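Papers > Object Play and Assembly > Full text

11 July 2021
Rosalba Benedetti

3. Materials: the marked blocks

Readers who have stacked things for a living, or who have simply sat on the floor with a child and a box of bricks, will know how much of the work is done by the eye before anything is lifted. We wanted blocks that would be plain enough to say nothing about which way up they should go, and yet could still be told apart in every photograph we took. After a good deal of trying (and a drawer full of painted samples that we were rather fond of) we settled on plain white blocks with square black-and-white markers on their faces. The full Clarkby set has 22 of them, and over the study they appeared in 2492 arrangements, each one logged by block and by face.

Figure 1. A white foam block held upright over others of the set, with a square marker on the lower half of its front face. 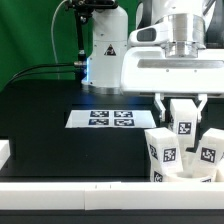
3.1 Placing the markers

Our first thought was one marker to a block, placed on the largest face. This was tidy on paper and poor on the table, where blocks lean and hide one another as soon as there are more than a handful of them. We therefore gave the blocks markers on several faces, so that a block turned away from the viewer still has a fair chance of showing something useful from the side. Each marker was printed on white paper, cut out by hand and glued down. Hand cutting leaves its traces, and we decided early on to live with them – what matters to the reading is the black square and the pattern inside it, and a slightly uneven margin does no harm so long as some white is left all the way round.

Steep angles were the harder matter. A marker seen nearly edge-on shrinks to a thin slanted shape, and its white cells run together into something like a ladder.
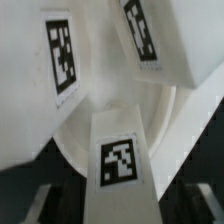 We kept such views in the collection, because a person looking into a heap of blocks meets them all the time, and it would have been a pity to study only the ones that happen to lie politely flat. Of the 3825 marker sightings in the log, roughly a third were entered as oblique by the rater, and these were read a second time on a later day by someone who had not seen the first reading. Where the two readings differed, we went back to the neighboring views of the same arrangement and settled the matter there – slow work, but pleasant enough with a pot of coffee on the desk. Eight sightings could not be settled at all and were left out of the tables in Section 4.

Contact: Rosalba Benedetti, Clarkby | Back to top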